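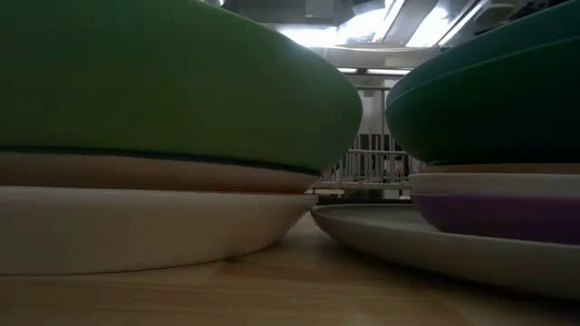 The cease-fire between the army and the Lozano Front has now held for 30 days in the hill country east of Brurholm, the longest quiet spell since the fighting began, and officials from both sides said on 23 January 2022 that they are willing to keep it going until at least March. It is welcome news in a district where people had more or less given up listening for good news, and where the first thing many families did when the shelling stopped was to sit down to a long meal together. In kitchens like these, with the plates and bowls piled up in two stacks and a big lime-green one on top, the talk has been of little else: who is coming home, which roads are open, and whether it is too soon to send the children back to their own beds.

The monitoring mission, which works out of the old customs house in Brurholm, says it has 90 observers in the field, most of them strung out along the Lornow River, where the two lines run closest together. They go out in pairs every morning, one named by each side, and they are expected to eat together, ride together and sign the same report at the end of the day. There was a good deal of grumbling over this at the beginning (some of the pairs had been facing each other across the river only weeks before), but the mission says that all of them are still going out.

Its latest report makes for mixed reading. The month before the cease-fire saw 279 separate clashes recorded in the district. The month since has seen scattered shots, mostly at night, and one serious exchange near the Dastton quarry that left two soldiers wounded and closed the road for a day and a half. Each side blamed the other for that one, as might be expected, and the mission has not yet said who it believes fired first. No deaths have been reported from fighting in the district since the cease-fire began.

More than 1,941 people died in the two years before that, according to the mission, which put its figure together from hospital lists, burial records and a great many patient visits to villages where no list had been kept at all. Luminița Ilie, the mission's deputy head, told reporters in Brurholm that the true number is certainly higher and that her staff would go on adding names for as long as families came forward with them. She thanked the parish clerks and the imams who had kept their own notebooks all through the fighting, often by candlelight and often at some risk, and said she hoped they knew how much their work had meant.

The next test is the Lornow bridge. Under the terms agreed last month, both sides are to pull their heavy guns back out of range of it, after which engineers can clear the mines from the approaches and let traffic across again. The army says its guns have already moved. The Front says it will move its own once the observers have confirmed as much, and a visit to the army's new positions is planned for this week if the snow allows, though anyone who has spent a winter up there will know better than to promise it.

For the market towns on the west bank the bridge matters a great deal. Farmers who used to cross in ten minutes now go the long way by the Dastton pass, a full day there and back, and the price of flour and lamp oil on the far side shows it. Amarachi Sani, who speaks for the mission's relief office, said trucks carrying seed potatoes and winter blankets were waiting at Brurholm and could be over the river the same afternoon the road was declared safe.
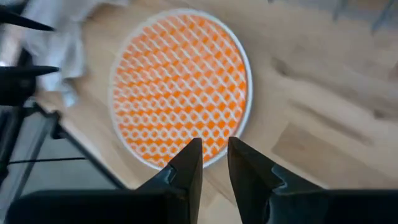 Khairul Wijaya sounded a more careful note at a public meeting in Dastton, saying that people on the east bank were glad of the quiet but had seen two earlier cease-fires fall apart once the snow melted, and that they would not start mending roofs until the guns had gone for good and somebody had shown them the cleared road. He added that those held prisoner by either side should be home before anyone spoke of a lasting peace, a remark that drew long applause.

Talks on the prisoners are under way, although slowly. Each side has handed over a list of the people it says it is holding, and the two lists do not match what the families have reported, so there is a good deal of checking still to be done. The mission has opened a room on the ground floor of the customs house where relatives can come in out of the cold, give a name and a last known address, and have a cup of tea while a clerk looks through the files. It is open every day until dusk, and people coming from the east bank can ask the observers at any checkpoint for a ride.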